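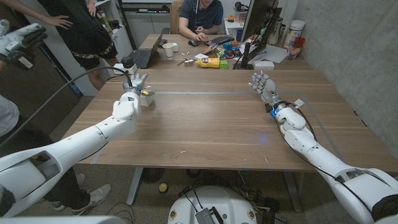 KEDTHORPE, August

I went to the open day at Ladov's lab expecting a show, and I came home liking the dull parts best. A white hand held a little box at a table while people sat, stood and watched. I could have stayed all afternoon!

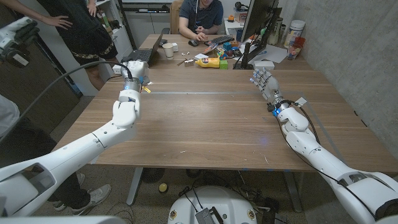

Slow is fine by me

My friend Vanderleia Aguiar got bored and said so (loudly). But I'd trust a lab that lets you see the waiting — the cables, the messy desk, the long pauses — way more than a slick video with music on it. 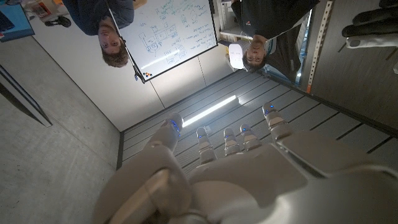
Should the public be let in before a robot is finished?
I think so, and early, while our grumbling can still change something.

Venla Turunen, who showed us around, took 19 questions from our group and said "I don't know" to 2 of them. I loved that.

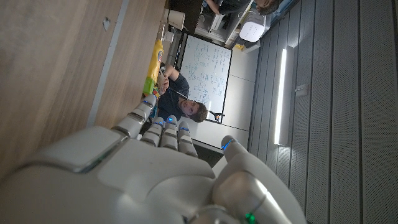
I'd like to hear it more often from anyone selling machines for our kitchens and hospitals, and I'm going back next year with a longer list.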